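Notebook, Limbridge lab
Oct 12, 2024
Entry by Nusrat Soomro
Subject: Flidover hand-held gripper pair, loan kit from Tarnbridge, second day

Continued from the last page. Yesterday I only unpacked and charged, so the real work starts today.

Firmware first. The kit came with the August version and the supplier's mail asks to update before any recording. The update tool found the left unit at once, but the right unit only after I changed the cable. I used the short cable from our own drawer. The cable in the kit is maybe good for charging only, I did not test more. Write to Tarnbridge. After the update both units show the same version and the clocks are in agreement.

Calibration of the finger opening: the procedure in the manual is clear until step six, then it refers to a drawing which is not in my copy. I did it as for the old kit – close fully, press, open fully, press. The software accepted it. Left unit reads zero when closed. Right unit reads a small value when closed and does not come back to zero. I repeated it and got the same result. It does not disturb the recording but it must be corrected later in processing, otherwise the policy will learn a wrong closing width for one hand.

Round table, both hands, yellow object with the white disc. Task sheet is the one Mirani wrote for the old kit, so we can compare. The operator picks the object with the right hand, passes it to the left in the air, puts it on the disc, then the reverse. Operator was told to move with normal speed and not to help the tracking by going slow.

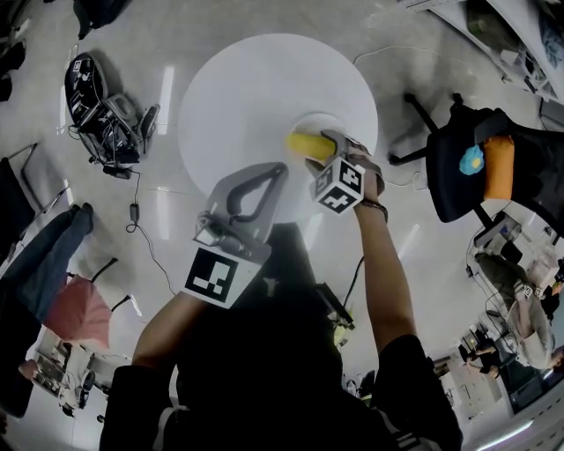

Head view, right gripper closed on the yellow object.

First block gave 60 episodes. I looked at all of them in the viewer before lunch, which was long but I prefer it when a tool is new. Most are good. The bad ones have mainly two kinds of problem:

1. Marker loss during the hand-over. When the two grippers come close together, one body hides the marker of the other from the head view. The pose then jumps, or it freezes and comes back in another place. The software fills short gaps by itself and does not write this in the log. I want a flag in the log. It is a serious point for us, as a filled pose looks the same as a measured one when you open the file.

2. Reflection. The floor is glossy and the ceiling lights make long bright lines on it. I suspected these lines for some of the false detections, so I switched off the row of lights nearest to the window and recorded a few more. The false detections became fewer, but I changed also the exposure at the same moment, so I can not say which one helped. Bad practice from my side. To repeat with one change only.

Comfort. The loop handle on the left unit is good for holding and the hand does not slip. After the first block the operator reported a tired wrist on the right side, not on the left. We have no strap in the kit. The brochure shows a forearm support as an extra, price on request. I asked for the price.

Fingers. They hold the yellow object well, also when it is taken near the end. I tried afterwards with a flat ruler and with a coin on the table. Ruler is possible if you first push it over the table edge. Coin is not possible, the finger tips are too thick. Mirani says they can print thinner tips, but then the warranty is a question. Ask this too.

Data and service. The offer includes cloud processing: you upload the raw recording and get back the trajectories of both hands, cleaned. I uploaded the first block and one old calibration file. The upload stopped one time and did not continue from the same place, it began again from zero. With our line this is not acceptable for large sessions. Result came back in the afternoon. For episode 124 (the one with the long freeze) I compared their trajectory with the raw one: they removed the jump and drew a smooth curve through it. It looks nice, but the real hand made a short stop there, you can see it in the video, and the curve has no stop. Saved both under the run number 2382, please do not delete.

Price of the service is per block of 1000 episodes, and a started block is paid as full. For a small group like ours this is not so favorable. I would take the hardware and do the processing here, if they let us buy them separately. The offer does not say it clearly.

Questions to send to Tarnbridge:
– is the supplied cable for data or for charging only
– missing drawing at step six
– right unit does not return to zero, exchange or send a correction value
– log flag for filled poses
– resume of upload
– thinner finger tips and warranty
– hardware without the service, price

My opinion for now: mechanical part good, tracking good when the hands are apart, weak at the hand-over. For one-hand tasks I would already say yes. For two-hand tasks I want to see it with a second fixed view from the side, and Mirani has a bracket that should fit our tripod.

To do next: repeat the light test with exposure fixed. Then the folding task with the small towel, same operator, and a second operator with smaller hands if somebody is free. Recalibrate the right unit before start and write down the closed value here:

Closed value right, before: (fill in)
Closed value right, after one block: (fill in)

Both units are back on the charger, kit case is under my desk.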